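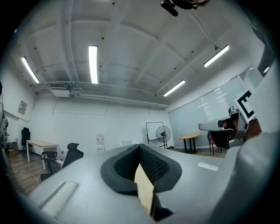
The Working Ceiling
Offices and workshops are leaving their beams, pipes and tube lights in plain view, and design firms are learning to treat them with care.

10 Oct 2024

For most of the past half century, the suspended ceiling was the standard answer to a crowded overhead space. Tiles hung from a metal grid concealed the structure, the pipes and the wiring, and tenants seldom had cause to look up. A growing number of building owners are now removing those tiles and painting what they find above them.

Reritora, a design firm specializing in the reuse of commercial buildings, has made the practice a central part of its work. Its project at the Hollmann Building, completed in December, returned 450 square meters of rented space to its original concrete grid. The deep beams were patched and painted white, along with the recessed panels between them. Conduits were gathered into straight horizontal runs along the rear walls.

"A coffered ceiling already has an order to it," said Henrike Wegener, who directed the project. "Our task was to decide which of the later additions should follow that order and which could be allowed to cross it."

Lighting proved the most debated of those additions. Tenants had asked for pendant fixtures over each table. The firm recommended linear tubes, mounted close to the ceiling and in some rooms set at a slant to the beams, so that furniture could be rearranged without leaving a lamp stranded over an aisle. Glass partitions carry the light from one room to the next.

Sound required separate attention. Concrete and glass return noise readily, and early visitors to the Hollmann Building remarked on it. Reritora fitted felt panels by Wulline to the sides of selected beams, where they are hard to notice from the floor. The panels are 65 millimeters thick and may be painted to match.

Sprinkler heads and air conditioning units remain where safety rules and airflow require them. At an earlier project for Akitz, the firm boxed in the air conditioning and later removed the enclosure at the tenant's request, after filter changes were found to take 2 hours each.

Dust is a continuing expense. Exposed pipes must be wiped by hand, and the Hollmann lease now provides for a full overhead cleaning every December.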